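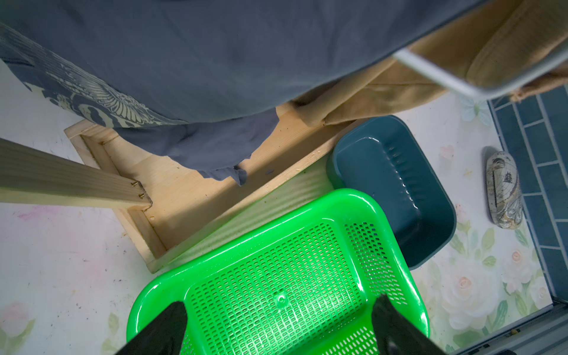 Gripper at the near rim of the green basket, wrist camera view.

Turus tidying arm – minutes of the fault meeting
Stunddale workshop, Sun 7 June

Thanks to everyone for giving up a Sunday for this. I took the notes by hand and typed them up the same evening, so if I've put words in your mouth, shout and I'll change them. We had the full bench team, both people from software, and the Duvano safety adviser on the phone for everything up to item 4 (the line was dreadful, so one or two of the adviser's remarks are my best guess and I've said where).

1. Last minutes

Agreed without changes. The one thing carried over was the spare wrist cable, which has now arrived and is the wrong length. I'm sending it back.

2. What happened on Thursday

I was at the bench for this one, so I told it, and the log was read out alongside so that I couldn't tidy up my own part.

The arm was running the basket job: take the green basket by the near rim, lift it clear, set it down to one side, let go. It took hold and lifted normally. On the way across, the basket caught on something (we think the edge of the wooden tray, but the camera was looking at the inside of the basket by then and doesn't help us). The arm kept pushing. I pressed the stop, the arm stopped dead, and the fingers stayed shut on the rim, which is how they're set up and how we've always wanted it, because dropping things on people's feet is worse.

Then I did the silly bit. I reached in to free the basket while the arm was stopped, and somebody at the desk cleared the fault on the screen, having heard me say "right, that's clear" about the tray. When the fault cleared, the gripper opened fully and closed again by itself. My hand was still on the rim. The fingers caught the side of my thumb – a good pinch, a red mark, no broken skin, and I carried on with a cold can from the fridge held against it. It went in the accident book that afternoon. I'd like it minuted that I felt more foolish than hurt.

Several people said the desk could hardly be blamed for what I'd said out loud. Agreed. We had no proper form of words for it, and we should have.

3. Why the gripper moved

Software had done the homework here and I followed nearly all of it. The Karaki gripper software, which is our own and goes back to January, finds its zero by opening all the way and closing all the way. It's supposed to do that only at power-up. When we changed the stop circuit in the spring, the stop began cutting power to the gripper's controller for a moment, so as far as the gripper was concerned, clearing the fault was a fresh power-up. Off it went to find its zero. Nothing on the screen warned us, because the screen only knows about arm movement.

The obvious question was why we hadn't seen it before. We've had 2,359 grasps through the log since January, and 571 of those were on a rim of some sort, mostly baskets and tubs. Software searched for every stop made with something held in the fingers and found six. In all six the gripper opened and closed on reset. Five of those times everyone was standing well back, the basket dropped, somebody picked it up and the job was started again. One entry just says "dropped it, restarted". I'm fairly sure that one is my typing.

There was a longish talk about whether those five should have been written up as faults. The adviser's view (bad line, but I think I have this right) was that anything moving when we didn't ask it to should be written up, even if all it does is drop a basket. No one argued with that. From now on they go in the book.

4. The push

A separate problem, and we nearly forgot it in the excitement about the thumb. The arm should have given up when the basket caught. The push limit is meant to be 30 newtons, and the log has that figure in it, but the check was switched off for the lifting part of the job. It had been turned off so the heavier tubs could be picked up and it never got turned back on for the carry. The setting lives in the job file, so every job copied from that one has the same gap. Software went a bit quiet at this point and then said they'd go through every job file, which I've put down below before they change their minds.

I asked whether we could blame the layout. There's a lot going on in that corner, with the teal container right up against the green basket, the tray to the left, and clothes hanging over the back of it all. The feeling was no. People's houses look like that, and an arm that only copes with a bare floor isn't much use to anybody. We're keeping the clutter for testing, but once the arm is allowed to run again the first few goes will be with the basket on its own.

The adviser had to leave here.

5. What we're changing

The arm stays off until the first three of these are done and I've signed the sheet on the door.

Gripper software: no zero-finding after a stop. It must wait for somebody to press and hold the button at the bench. Software to do, bench to test with a foam block in the fingers.

Stop circuit: put the gripper controller back on its own supply so a stop no longer restarts it. The fingers must still hold what they've got. Bench to do.

Push limit: on for every part of every job. If a heavy tub needs more, that job gets its own limit, written down. Software to check all the job files.

Words: the only thing that counts as permission to clear a fault is "hands out, reset", said by the person at the bench and repeated by the desk. "Right", "clear", "okay" and "go on then" mean nothing from now on. I've stuck a card on the monitor.

Reset button: we'd like to move it from the desk to the bench altogether, out of arm's reach of the gripper. There was some moaning about cable runs. To be costed before we decide.

6. Anything else

The rim of the green basket was passed round and looked at. It's fine, and it stays in use.

Somebody asked if the soft finger pads would have helped my thumb. Possibly a bit. We don't want to lean on that, but there's a set in the drawer and they can go on while the gripper is off anyway.

The kettle in the workshop has a fault of its own – it doesn't click off unless the lid is pushed right down. Label made, new kettle to be bought out of tea money.

Next meeting once the foam block test is finished. I'll send a message round when I have a day, and please bring your own copy of the job list, as the printer is out of ink.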